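Workshop Notebook, Skedton Paper and Print Conservation Workshop
Sunday, March 30, 2025
Entry by S. Liapis

Subject: surface cleaning and resewing of trade literature, Giannakopoulos deposit

2 comments

Work continued on the second carton of the deposit. The carton holds 83 items of trade literature, chiefly stapled price lists and seed merchants' booklets, with a small number of folded circulars. Condition is generally fair. The principal problem remains the staples, which have rusted through the center fold in the majority of the older items and have left a brown stain on the facing pages.

Staples were removed from 27 booklets during the morning. The legs were lifted from the inside of the fold with the thin spatula, and a slip of polyester film was placed underneath to protect the paper. Two staples broke during lifting. The fragments were drawn out with tweezers and the holes brushed clean. Loose rust was taken off with the dry brush before any eraser was used, as the eraser drives the particles into the fibers.
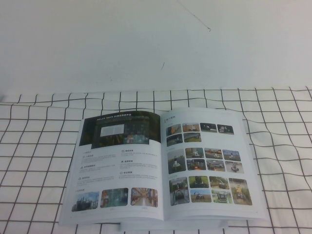

Surface cleaning was carried out with vulcanized rubber sponge on the covers and with grated eraser on the inner pages. Coated stock was cleaned with sponge only. On three of the Dreker price lists the red ink of the cover lettering proved unstable under light pressure, and cleaning was stopped at the margin. These items have been placed in a separate folder and marked accordingly. No moisture is to be used on them until the ink has been tested.

Fold repairs were made with the lighter of the two Japanese tissues and wheat starch paste. The paste prepared on the previous working day had thinned and was discarded. A new batch was cooked, sieved twice, and let down with deionized water to the consistency of light cream. Colleagues are asked to label the jar with the date of cooking. The present jar in the refrigerator carries no date and should not be relied upon.

Drying times under blotter and weight were as follows. Uncoated booklets were flat and firm after 80 minutes. Coated booklets required considerably longer and were left overnight with a change of blotter. One coated cover adhered slightly to the spunbond layer and was released without loss, but the surface is now dull along a narrow strip near the spine. This has been entered in the treatment record.
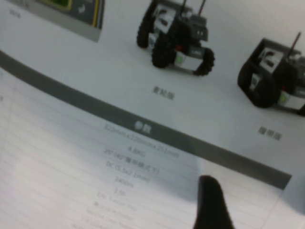 Resewing was begun in the afternoon. The three-hole pamphlet stitch was used throughout, with unbleached linen thread, passing through the original staple holes where these were sound. Where the holes had enlarged, new stations were pierced slightly inward of the old ones through the repair tissue. Sewing through the old holes is preferred by the depositor, and the departure should be stated in the record for each item concerned.

The question of stitch tension was discussed with the afternoon bench. A tight stitch gives a neater fold but cuts the tissue at the outer stations when the booklet is opened flat. A slightly slack stitch is therefore adopted for the remainder of the carton – the knot to be tied on the inside, with ends trimmed to the length shown on the sample card.

Housing: the four-flap folders supplied by Cestura are a close fit for the standard booklet size and too shallow for the thicker catalogs. The order for 300 folders should be amended before it is placed. The deeper pattern is needed for the remaining cartons, and delivery is required before the deposit is returned in September.

Outstanding at close:

1. Test red ink on the three Dreker price lists, beginning with a spot on the rear cover.

2. Complete collation of the catalogs, recording missing leaves and any pages bound out of order.
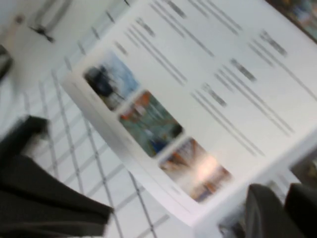
3. Replace the blades in the small guillotine. The present blade drags on tissue.

4. Amend the folder order and send the revised measurements to Spyros Liapis for signature.

5. Return the borrowed brass weights to the bindery.

Shares: 4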